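Home About Members Releases Minutes Contact

Search this site Enter keywords Go

Minutes of the Members' Meeting
12/13/23
Posted by Shiyu Wan, Secretary

1. Opening and apologies

The Chair opened the meeting at the Lillham hall and confirmed that a quorum was present. Apologies had been received from two members. The Chair reminded those attending that remarks on individual sellers should be kept to matters already raised in writing.

2. Minutes of the previous meeting

The minutes of the August meeting were taken as read. One correction was made under item 5, where the Prarasix low-top had been recorded as a general release. It was a members' release, and the entry has been amended. The minutes were then approved.

3. Matters arising

The Secretary reported that the lacing and cleaning bench had been moved nearer to the door, as agreed in August. The question of a second mirror was held over.

4. Allocation of the Edach high-top

The Secretary reported that Edach had confirmed an allocation of 40 pairs of the new high-top for sale through the society. The shoe will be supplied in full sizes only. The maker has not given a firm delivery date and has asked that none be published.

There were 72 names on the list when entries closed. It was proposed that pairs be allotted by ballot, with one entry for each member and no weight given to length of membership. An amendment to reserve a quarter of the pairs for members who had missed the last two releases was discussed at some length. Those in favour held that repeated disappointment was driving members to resale sites. Those against felt that a reserved share would be hard to administer by size, the larger sizes being few. The amendment was put to the vote and lost. The original proposal was carried.

It was further agreed that a member drawn in the ballot must confirm within six days, after which the pair will pass to the next name for that size. Pairs may not be exchanged between members before collection.
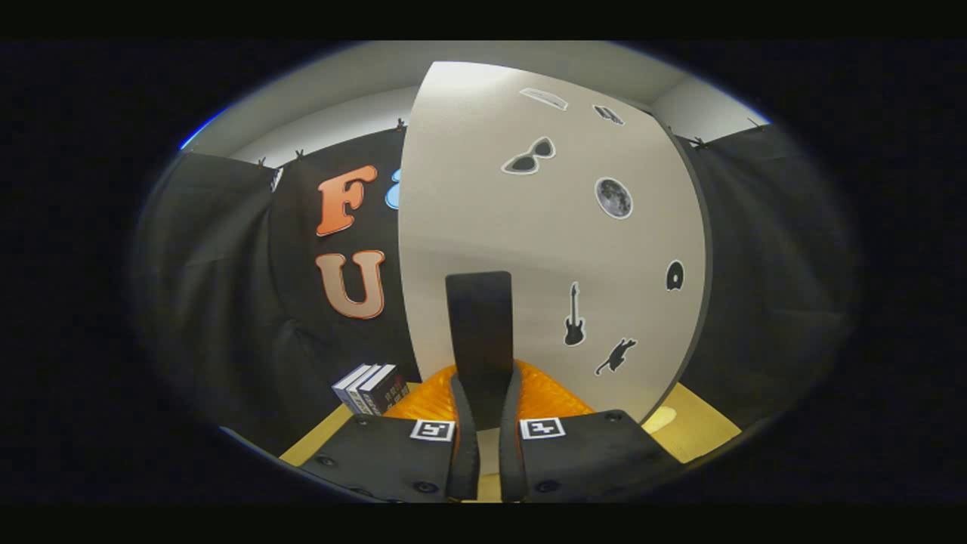
The Chair asked that the wording of the ballot notice be made plainer than on the last occasion, when several members had understood that they could enter under more than one size. The Secretary will circulate a draft. Any member who enters twice will have both entries removed — this rule is unchanged, but will now appear at the head of the notice.

5. Resale by members

A letter had been received concerning a pair from the Prarasix release which was offered for sale at well above the retail price shortly after collection. The meeting noted that the present rules ask members not to resell within six months but provide no penalty. After discussion it was resolved that a member found to have done so should be left out of the next two ballots. The rule will apply to future releases only.

A member asked whether gifts within a household would be caught by the rule. The Chair ruled that they would not.

6. Luo display evening

The offer from Luo to lend a number of early running shoes for a display evening was welcomed. Luo has asked for closed cases and for the shoes to be kept out of direct light. The hall's existing cases lock, but two of the keys are missing. The Secretary was asked to obtain a price for new locks and to reply to Luo accepting the offer in principle.

7. Any other business

A member asked that size conversions on the release page be given in UK sizes first. Agreed.

The practice of leaving empty shoe boxes in the cloakroom was raised again. Boxes left there after the close of a meeting will be recycled.

8. Next meeting

The date will be set once Edach has confirmed delivery — notice will be sent to all members in the usual way.

The Chair closed the meeting.

Actions
Draft ballot notice: Shiyu Wan
Price for case locks and reply to Luo: Shiyu Wan
Amended wording of resale rule: Chair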